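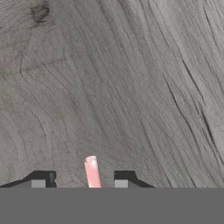 Newcomers' Council, May meeting, notes by Joanne Kettle

We got going at 7:05 with Clifford Bergeron in the chair, plus Lucie, Maëlle and me (Sylvie Lévesque sent her regrets). April minutes passed, once I'd fixed my spelling of Tisavis!

Welcome dinner: Lucie Hiebert has 64 yeses so far and I'm thrilled. Makris Hall wants a $30 key deposit. Moved by Maëlle, seconded by me, all in favor.

Language classes: we have $868 left in the grant. Clifford would like to save it for fall, I'd much prefer a summer class, and we went back and forth for ages. Tabled until Sylvie can weigh in.

To do: Maëlle Leclerc calls the Peto Street library for a room, I send out the dinner flyer.

Adjourned 8:20.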